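Lists > Flidthorpe Menders > Workshop and storage > Re: Sorting the small hardware

From: Eoin Keane
To: Flidthorpe Menders list
Subject: Re: Sorting the small hardware

> We have bought 500 mixed fixings from Murkik and they are all
> in one bag. Can somebody suggest a way of dividing them up that
> will last longer than a month? Last time it was by length and
> it took me ages to find a wing nut.
> Nugroho

Go by type first and finish second. Length can wait, as you can judge that by eye once the right sort of thing is in front of you. A flat lidded box with dividers is enough. I keep mine at the back of the work surface and push it right up to the wall, so there is room to tip things out.

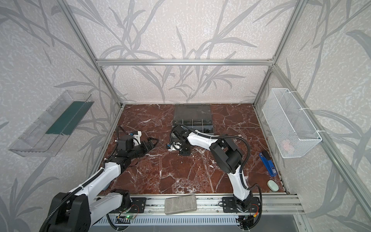
Tipping out

Do a small heap at a time, just in front of the box. If you empty the whole bag the washers end up under everything else. Wing nuts are the easiest to pick out, so take those first, then hex nuts, then bolts.

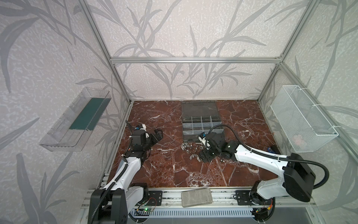

Page last changed: June, 16:50

Put any odd piece to one side and deal with it at the end. Stopping to work out what it is slows you down.

Black and silver

Keep the black bolts away from the silver ones, even when the thread is the same. People on repair mornings want a matching set. Black hex bolts go in one compartment and black nuts in the one beside it, with the silver nuts further along.

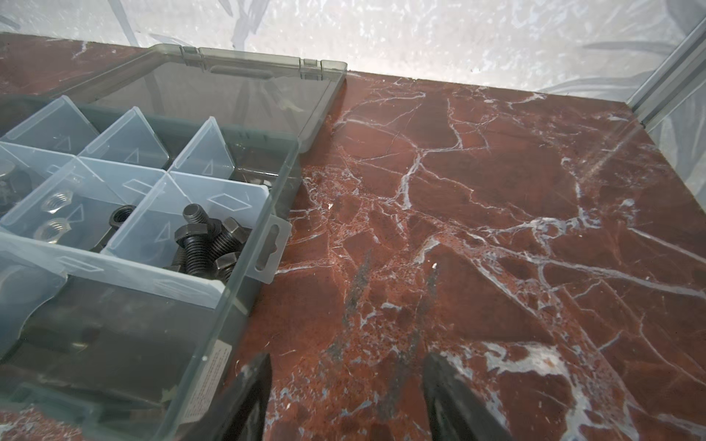

Don't fill a compartment to the top. Bolts lie at all angles and the lid won't shut flat. Spares can go back in the bag, with the type written on it.

Wing nuts take up more space than you would think, so give them more than one compartment. I put mine in a corner.
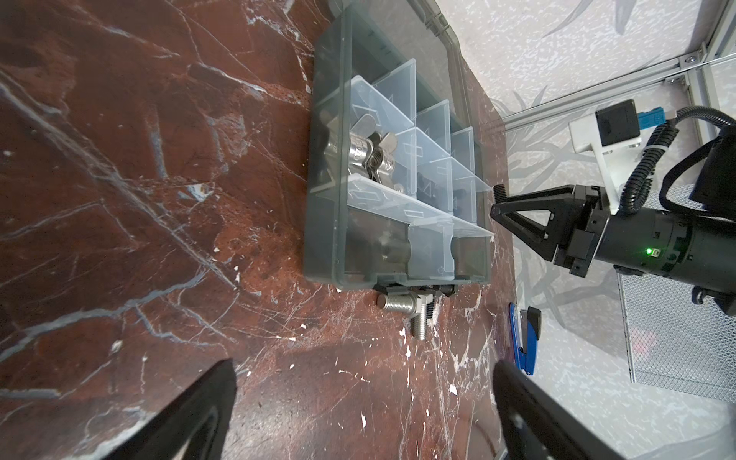 Do the bolts last and check each against a nut before it goes away. My old Mommont box had 5 mismatched ones in it when I went through it.

I can bring a spare divided box to the next repair morning if you want to try one.

Eoin

Comments

Nugroho: Thanks, will try it by type. A spare box would be useful.

tinbath: Do you label the lid or the compartments?

Eoin Keane: Neither at the moment. Masking tape on the lid would do.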